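Search news Search Go All topics
4 min read
Share 40

FOR RELEASE December 30, 2023

Wondport Students Teach a Robot Arm to Clear a Table

WONDPORT - Students in the Wondport Robot Club have finished the first term of a project to teach a robot arm to put away play food and dishes. The club meets in the shop wing at Komura Technical High School and is open to students from all grades. The arm is called Soda. The students voted on the name in September.
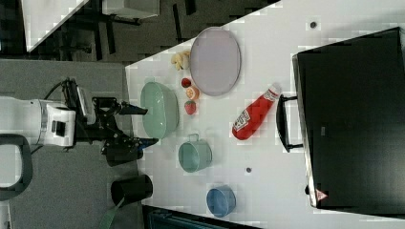 Soda at the table in the shop wing.
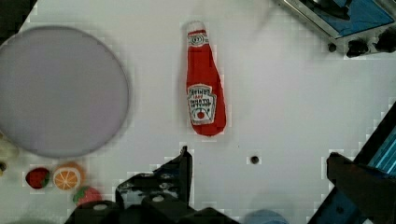 What the students are working on

The job sounds small. The arm has to pick up an item from a white table and put it where it belongs. Fruit goes in the green bowl. The ketchup bottle is supposed to end up standing next to the plate, and so far that is the hardest one.

Students teach the arm by moving it themselves. One student steers while another watches the view from the camera at the gripper on a laptop and calls out when the fingers are lined up. Each try is saved, along with what the cameras saw. The saved tries are then used to train a program that runs the arm without a student steering.

By the end of the term the club had saved 1215 tries. Students went through them after each meeting and threw out the ones where an item was dropped or the arm was stopped early. Dropped items were later given their own folder, and a group of juniors wants to use them next term to teach the arm to try again after a miss.

"We started with the strawberries because they were light and we thought they would be easy," said Elsie Mapplebeck, the teacher who runs the club. "They roll. We lost most of two meetings to a strawberry. After that the kids changed how they came in with the gripper, from the side to straight down, and it went better."

First test

The club held its first full test in the last week of the term. The arm ran on its own 204 times over two afternoons. Students set the table up differently before each run and wrote down the result on paper. A run counted as good only if the item was released in the right place and nothing else on the table was knocked over.

Fruit did best. The banana gave the most trouble of the fruit, and students think this is because they saved fewer tries with it. The ketchup bottle was picked up more often than it was set down well. In several runs the arm lifted it, carried it to the right spot and let go too high.

The full results are posted on the wall outside the shop. The club is not giving a single score for the arm this term. The rules changed between the first afternoon and the second, when students decided that touching the plate would no longer count against a run, and the two sets of numbers should not be added together.

How the club is set up

There are 40 students on the club list. Not all of them come to every meeting. They work in four crews:

- Driving, which steers the arm and saves the tries
- Table, which picks the items and sets them out
- Code, which trains the program and looks after the laptops
- Log, which keeps the notebook and checks the saved tries

Students change crews once a term. A student who wants to stay on the same crew can ask to, but has to train a new member first.

Meetings run two hours after school. A driving turn lasts around 40 minutes, and then the next pair takes over. The club tried longer turns early on and the tries got worse toward the end of them, so turns were cut down.

"I was on Log first and I did not want to be," said one sophomore on the Driving crew. "But you see everybody's mistakes in Log. When I got to drive I already knew what to stay away from."

Students do a safety check before the arm is powered on. Hair is tied back, sleeves are up, and one student stands at the stop button for the whole session and does nothing else. Hands stay off the table while the arm is moving. Items are reset only after the student at the button calls out that the arm is stopped.

Funding

The project is paid for by a one-year grant from the Khosravi Fund for Shop and Science, with the school covering the room and power. The play food and dishes were bought or brought from home.

The grant runs through the end of the school year. The club will turn in a written report in the spring, put together by the Log crew, and plans to apply again.

Next term

The club starts up again the second week of classes. Plans for next term are:

- Save more tries with the banana and the ketchup bottle
- Add the cups to the list of items the arm is taught to move
- Run a second full test, with the rules set beforehand and not changed
- Show the arm at the school's open house

The cups have been on the table during many of the saved tries, but the arm has not yet been taught to pick them up. The Code crew expects the one with the handle to need its own set of tries.

The club has also been asked to bring the arm to two middle schools in the district. No dates have been set. The arm has to be taken off its stand to be moved, and the cameras have to be lined up again afterward, so the visits depend on how long that takes. The crews will practice taking it down and putting it back up during the first meetings of the term.

New members can sign up at the shop office or come to any meeting. No experience with robots or coding is needed. Students under 18 need a signed permission form before they can work at the arm, and forms are at the front desk.

Contact

Elsie Mapplebeck
Wondport Robot Club
Komura Technical High School, shop office

Reporters who want to visit a meeting should ask at the shop office at least a week ahead. Closed shoes are required in the shop wing.

Share 40 Comments 0
Search news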